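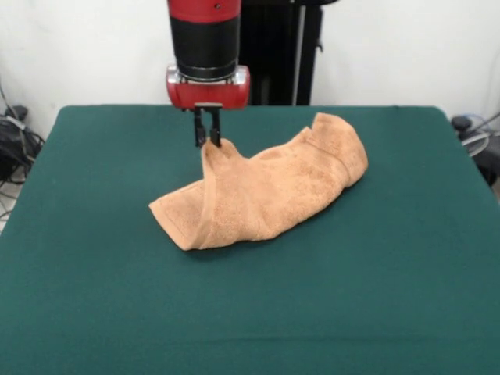
**Linen & Laundry Team · Cedetti Guest Services**

We wash, dry, fold and deliver for small inns and guesthouses, mostly family-run places that don't have room for a laundry of their own. Right now that means 80 inns and 1,226 beds, and we love it (yes, even the duvet covers!).

Our days start at 5 a.m., when the first vans come in from the Bromeo valley. Each inn has its own colored tag, so the towels you send us are the towels you get back. Sheets go through the long press by the window, and bath linen gets a lower heat and a good shake before folding, which keeps the loops soft for a lot longer.

August is our wildest month. Last summer we sent out 3,544 bundles and still found time for the Appiah Street picnic, where our peach cobbler came in second. We'll be back for first!
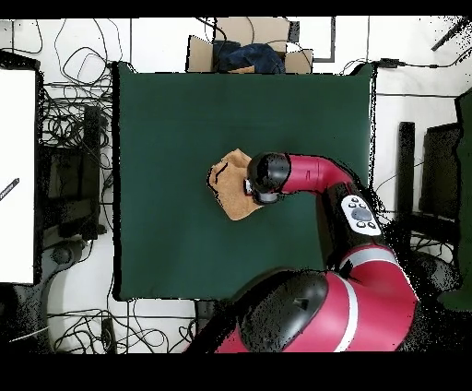
## Working with us

New folks spend their first weeks on sorting, then move on to pressing or the delivery routes, whichever they like best. If you run an inn and want to see the place, come by the Colteck Road door any morning after ten. Coffee's on.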